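Havora quilted mattress cover, double: my review
7 Jun 2020

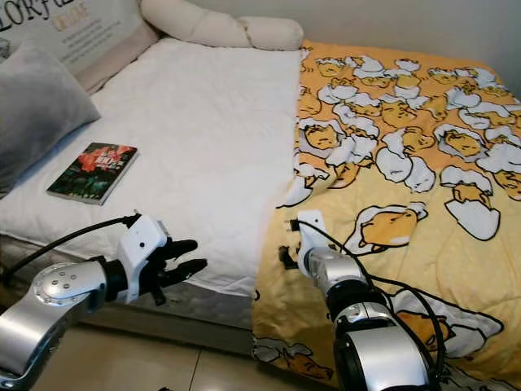
I bought the Havora cover in December, from the Neston shop in Plutorthorpe, and paid 44 pounds for it. My old one had become thin in the middle and I was sleeping badly. This kind of cover is white with a light quilting, the same as you see on the left of the bed, beside the yellow comforter with the sleepy eggs. It shows small creases even when I pull it well.

The corners are the best part. The elastic is strong and the cover has come off only one time, when I turned the mattress. I wash it at 40 degrees and it needs some 15 hours to dry indoors, which is long if you have only one.

I do not like the smell it had when new. It stayed for three nights. Also the label is sewn at the head side and it scratches, so I cut it.

My neighbour Cristóvão Pinheiro has the Ramalho cover. It is softer, but he says it moves at night. I would buy the Havora again, perhaps in the winter sale.

Four stars from five.

Ryota Takeda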